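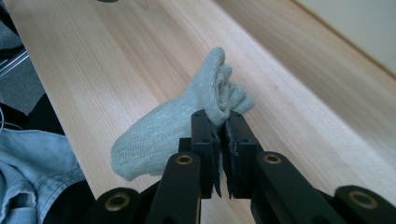

Bilby: a table of laundry claims

Reading time: 5 min

Search the docs Search Clear

Bilby is a data set of claims printed on the packaging of household laundry products, set beside what we could find to back them up. It has 3000 rows. Please read the caveats before quoting any of them, as earlier versions were quoted very freely by people who had not.

## What is in it

One row per claim. "Keeps whites white" is a claim. "Fresh" is not, although we argued over it and I still think the line is in the wrong place. Each row has:

- `claim_text`, as printed, spelling mistakes kept
- `product_type`: powder, liquid, capsule, softener, other
- `wash_temp`, if the pack gives one (many don't)
- `support`: none, weak, fair
- `note`, free text, often grumpy

There is no "strong" in the support column. We had one in Poton, the older table this grew out of, and took it out when the only rows using it rested on tests paid for by the seller.

## Where the claims came from

Most were typed in by hand from packs bought in ordinary shops. The rest came over from Poton, which had its own rules and didn't write them down. Rows from Poton have `source = p`. I would drop them for any serious work.

Softener rows are the weakest part. "Softness" was scored by people rubbing cotton between finger and thumb, and up to 14 people took part in each round. Scores for the same cloth moved by 2 points on a 5 point scale between morning and afternoon. Make of that what you like. I make very little of it.

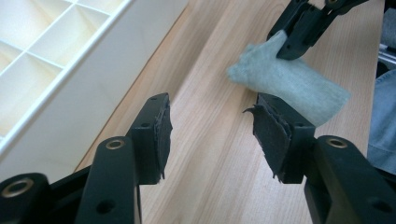
## Known problems

Packs change faster than we can type. Anything marked as checked in March may already be gone from the shelf.

The Honkanen score (`hk`) is a single number meant to sum up how believable a claim is. It was asked for, so it's there. It hides more than it shows and I'd rather you sorted by `support`.

Provex files load, but the import script drops accented letters without warning.

## Licence

Free to use, with credit. Don't print "tested by Bilby" on anything. We test nothing.

Comments

tumblewash: Is a capsule in cold water counted as a liquid? Two rows disagree.

greyvests: The hk column gave the same score to "removes all stains" and "may remove some stains". Is that a bug?

oldpeg: Seconding the point about Poton. Half those temperatures look guessed to me.

tumblewash: Found the capsule rule, it's in the notes on the last few rows. Why there?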